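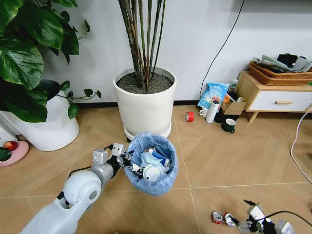

The plant corner, with the pothos doing its best to take over.

About Puradik

Puradik looks after rooms that people live and work in. We empty the bins, water the plants, pick up whatever has collected along the skirting boards and leave the place feeling like somebody cares about it. We began in Colham with one regular home and a borrowed vacuum, and over 8 years the work has grown by word of mouth, mostly over back fences. These days we also cover Keogh and the streets on the Plusmont side of the river.

We are fond of the small jobs. Anyone can be talked into a big spring clean once a year, but it's the little bin in the corner of the living room that fills up with tissues and snack wrappers while everyone is busy, and it's the drink bottle left on the floor beside a flowerpot that somehow stays there until September. Those are the things our regular visits are for. A fresh liner goes in with its edge folded well over the rim, the floor behind the bin gets a proper wipe, and anything that looks as if it might still be wanted is put to one side for you to decide.
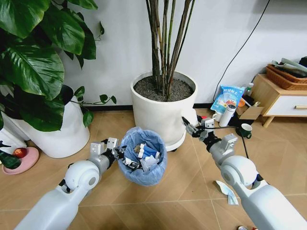
Plants get the same attention, and we'll admit they are our favourite part of the day. Trailing vines are lifted before we sweep under them, never tugged, and tall canes in heavy pots are left facing the light the way you had them. If a planter sits on a base with castors we'll roll it out and clean behind it. If it doesn't, we go around with a soft brush and a bit of patience. Fallen leaves go in the compost where the household keeps one - do tell us if yours is hidden behind the shed!

We like to learn how a home works before we change anything in it. Some people want the fruit dish exactly where it is, thank you, and the basket on the side cabinet left alone, and that's fine with us. Your first visit includes a slow walk through with you, room by room, and we write down your preferences so you won't have to repeat them.

Regular visits run for 2 hours, weekly or fortnightly, and we bring our own cloths, brushes and liners. New bookings for Colham and Keogh are open now.

Page last updated 19/01/2026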